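**Ticket: Pruvum hub reports 94% humidity in living room, wall is fine**
Opened by: Sándor Balogh
Product: Pruvum hub, two Kun sensors
Status: reopened

The living room sensor has been sending "severe damp" alerts since June. It sits at 94% day and night, windows open or shut. The second sensor, in the hallway, behaves normally. I have already done the battery, the restart and the firmware, so please don't send me those again.

## First reply from support

I was told to look for "a local moisture source" and given a list: aquariums, kettles, houseplants, laundry. There is no aquarium. The kettle is in the kitchen, two doors away. As for laundry, a basket of it does get put down on the living room floor, and I doubt a few red things with white stripes can hold a whole room at 94% for weeks.

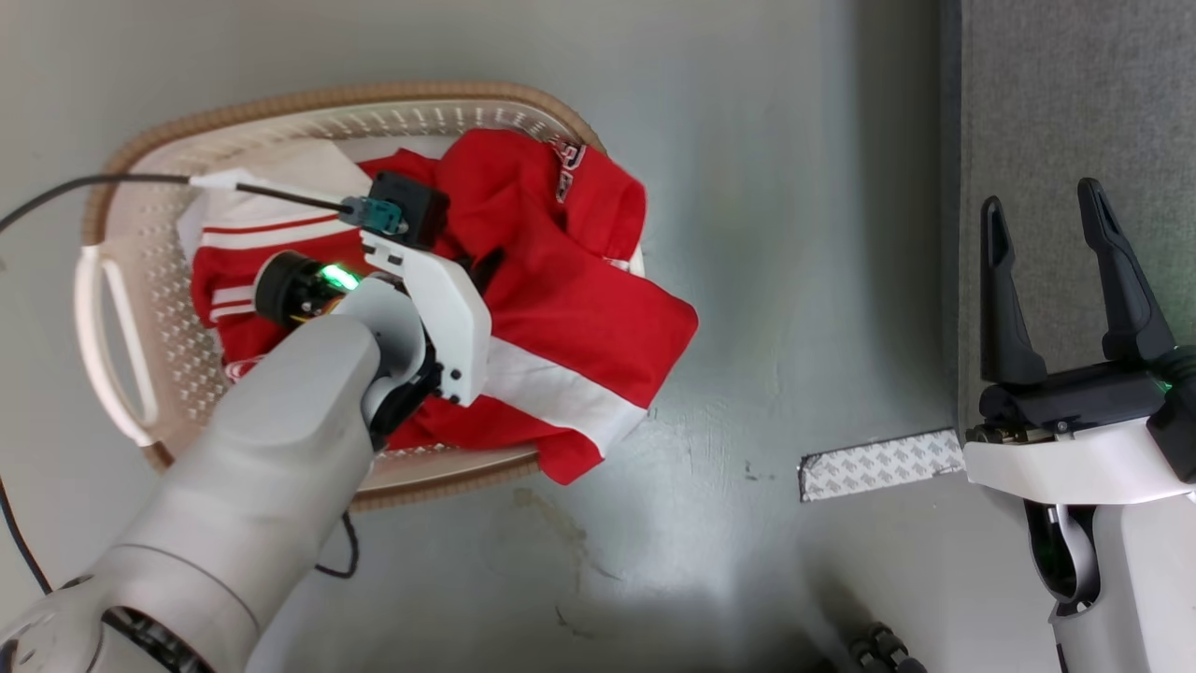 Bảo Trịnh wrote back that laundry was the most common cause they see, even a single basket, and asked me to keep the room clear of it for a full night before they would look at the sensor itself.

Fine. I moved the basket to the bedroom at 6 pm and shut the door. The reading at 6 am was 94%. I attached the export. The line is flat, which ought to have interested somebody. Real humidity wobbles when people cook, shower or open a door.

## Swap test

My own idea, and I'd have expected it in the script.

1. Removed both sensors from the app.
2. Put the hallway sensor in the living room and the living room sensor in the hallway.
3. Paired them again under their new room names.
4. Waited five hours.

The living room still shows 94%. The hallway still looks normal. So the fault stayed with the room name and did not travel with the hardware. That could mean a wet room, or it could mean the hub is holding on to an old value for anything called "Living room". I know which I'd bet on.

## Wall check

Support then moved on to "hidden damp behind the paint" and suggested a survey by Tenari, who happen to be listed as a partner in the app. I'm not paying for a survey on the word of a flat line.

I pulled the cushions off and felt along the wall beside the sofa and down to the baseboard, the white one with the dark strip under it. Dry to the hand everywhere I could reach. No smell, no soft paint. There are some faint scuffs on the wall and I'm not reporting those as damp. 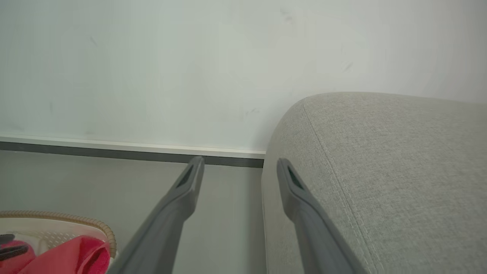
## Rename test

- Deleted the room "Living room" from the app completely.
- Created a room called "Warnatham" (the street, first thing that came to mind).
- Paired the same sensor to it, same shelf, same height.

First reading: 52%. It has moved up and down since, as it should. Then I created "Living room" again and assigned the sensor to that — 94% within a minute.

## What I want from support

Please clear the stored value on your side and tell me whether it comes back after a hub update. Renaming a room is a workaround and I won't accept it as a fix. Leave this ticket open until there's an answer from somebody who has read the export.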